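Minutes of the equipment planning meeting, April 20, 2019

Present: Ginette Leclerc (chair), Jérémie Rey, Noémie Vasseur, Darmawan Govindasamy. Apologies from Rachid Tazi, who sent his notes ahead and asked that they be read out, all three pages of them.

Ginette thanked everyone for coming in and for the very good date squares. The minutes from December were accepted once Jérémie's title had been fixed. She then reminded us that the hand-held grippers are the largest line in this year's plan, and that she would like to leave with a figure she can defend.
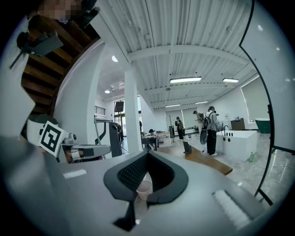

EQUIPMENT: GRIPPERS

Small items took up a good part of the discussion, and quite rightly! A translucent white plastic cup inside the padded opening is the sort of thing we ask of these tools all day long. Darmawan would like spare pads bought along with the grippers, and he has a quote from Mostik for a set of 12 at $300. Noémie asked whether Duvero could match it. Nobody knew, so she has kindly offered to ring them.

Jérémie spoke for some time (and with real feeling) about the printed markers. He would like them ordered from the same supplier as the mounts, having spent one long evening trimming a batch that had come in the wrong size. Agreed.

Moved by Darmawan, seconded by Noémie: that we buy two more grippers from Lebrun, to a ceiling of $2144 including freight. Carried.
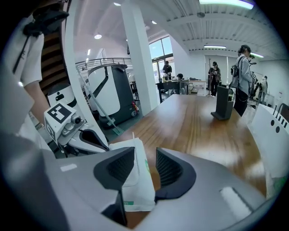

Notes by Noémie Vasseur

We moved on to bags. The white paper one with the green printing, held in the fingers with its top all crumpled, is a fair picture of why Rachid's notes ask for a budget line for soft packaging. He suggests a modest sum each quarter, and Ginette was happy to pencil it in under consumables.

The big wooden table stays where it is for now. Darmawan had priced a smaller one from Mandel, but the rest of us are fond of the space and he gave way cheerfully.

Actions
Noémie: call Duvero about pads.
Darmawan: send the Lebrun order to Ginette for signing.
Jérémie: confirm marker sizes in writing.
Rachid: cost the packaging line.

Next meeting to be set by email once Rachid is back.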